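From: Loredana Amato
To: Bellis seals and closures list
Subject: Re: red cable seals, pin end or body end first?

Hi all,

Kjell asked:

> We're getting ready to order cable seals for the storeroom cages at
> Borby and I'm stuck between the flat strap kind and the red plastic
> ones with the ribbed cable. Has anyone lived with the red ones for a
> while? Delyth says they're fiddly. I'd be buying 3000 so I'd rather
> hear the bad news now.
> Kjell

Well, I've lived with them for ages, so here goes! We went through a box of 314 before December and I've got opinions. Delyth is right that they're fiddly, but you get the knack of it by the second morning (or I did, anyway, Aled still grumbles).

I'm putting a few pictures in with this, starting with the bench.

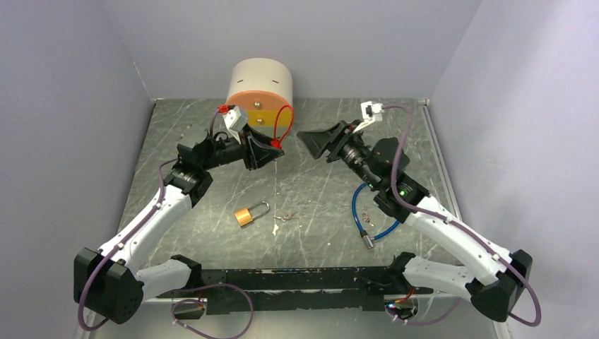 The gray work surface, with the orange and yellow end cap toward the back.

Okay, so the seals. What I like is the color. A red seal on a gray cage door, you can spot it from the far end of the aisle, and you can spot a missing one just as fast. The strap kind we had before was a sort of putty shade and I walked right past them.

What I don't like is how small the body is. You've got the little block in one hand and the pin in the other, and the cable wants to spring up into a loop and go wherever it pleases.
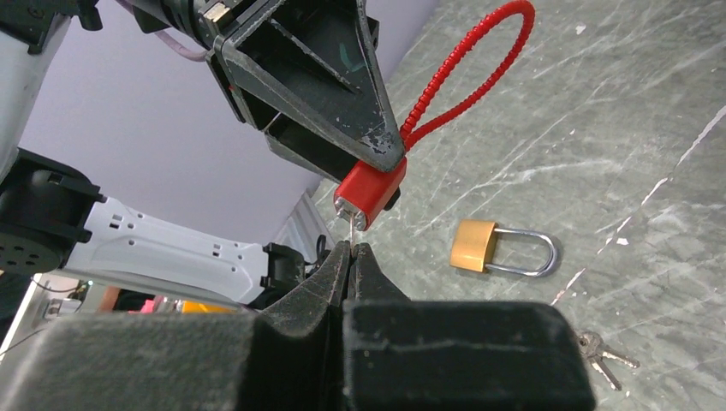
My trick is to hold the body steady and let the cable do what it wants until the pin is dealt with. Lanying does it the other way around, cable first, and she's quicker than I am, so try both. Oh, and don't let anybody dump them loose in a drawer! The cables hook into each other and you'll spend your coffee break picking them apart. We bundle ours in 40s with a rubber band and keep two bundles by the door, so 80 within reach, and the rest stay in the box.
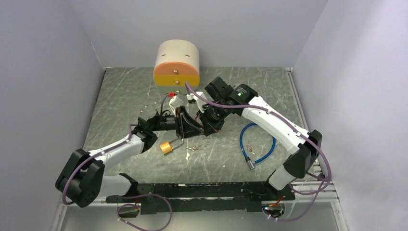 Same bench, scratches and all.

On price I can't help much, ours came through Botell with a bunch of other stuff and I never saw the seals on their own line. Aled might still have the paperwork from Breltivby. Aled, if you're reading, could you look?

Kjell, if I were you I'd get one small box first and put them on the cages people open the most. And write the numbers in the book before you close the seal, I've done it backwards and had to crouch on the floor with a flashlight.

Does anybody have a good way to store the used ones until they're checked off? Ours are in a coffee can and it's full.

Loredana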